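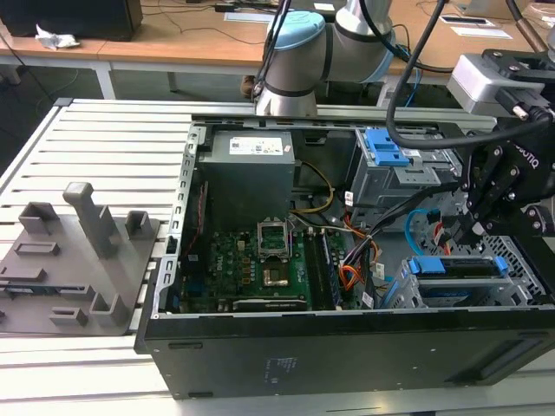
Lorne Campbell wrote to me after the last version of this talk that I was too polite about revivals. A series that comes back after ten years, he said, is a new series wearing the old coat, and I should say so in the first minute. So now I have said it. I agree with about half.

(Wait for people to sit down. Water is on the left.)

Slide 2. Who I am. Keep short. Mathias Lüthi, script editor, two animated series and one that was never shown. I worked on Druketti from the second season until the end. English is my third language, please stop me if a word is strange.

Slide 3. What was Druketti. Many in the room will not know it. A half-hour comedy, drawn, for adults, about a family that runs a ferry on the lake at Lirnstead. The ferry is always late. The grandmother steers. First shown late in the evening, at 11:30, and then moved three times in one year. I say this without anger -- almost.

Slide 4. The offer. Lekota, the streaming service, called in February. They wanted two seasons at once, and they wanted the old voices. They did not ask for the old writers. Pause here. In Lencombe people laughed at this point, but I do not mean it as a joke.

Slide 5. The three things they asked us to change.
Length: from 22 minutes to "as long as the story needs." This sounds like a gift. In practice every script grew by six or seven pages, and the extra pages were mostly people explaining the joke.
Story: one long story for each season. The old episodes could be watched in any order.
Age: the children had to be grown up now. I was against it and I was wrong. See slide 8.

Slide 6. Play the clip, old version. The grandmother and the customs officer. Do not talk over it. Check that the sound is on before, last time it was not.

Slide 7. Same scene, new version. Ask: where did you laugh? In the old one most people laugh at the silence after the stamp. In the new one there is music in this place. The composer did what he was told. We should have told him to leave it empty.

Slide 8. What the new one does better. The daughter, grown up, comes back to the ferry with debts. She has the best lines now. In the original she had one face and she was always hungry. Read the dialogue from episode four aloud, slowly, both parts.

Slide 9. The letters. We received 600 letters and mails in the first month. I read them all, it took me most of my vacation. 200 were only about the color of the ferry. It was a little more blue than before. If you take one practical advice from me -- do not touch the color of the ferry.

Slide 10. Back to Lorne and the old coat. My answer to him: the viewer also comes back ten years older, and he too wears the old coat. It is fair that both sides look a bit different. Do not make this longer, it gets sentimental.

If there is time, the deleted opening. If not, skip to questions.

Possible question: will there be a third season? I am not allowed to say. Smile and take the next one.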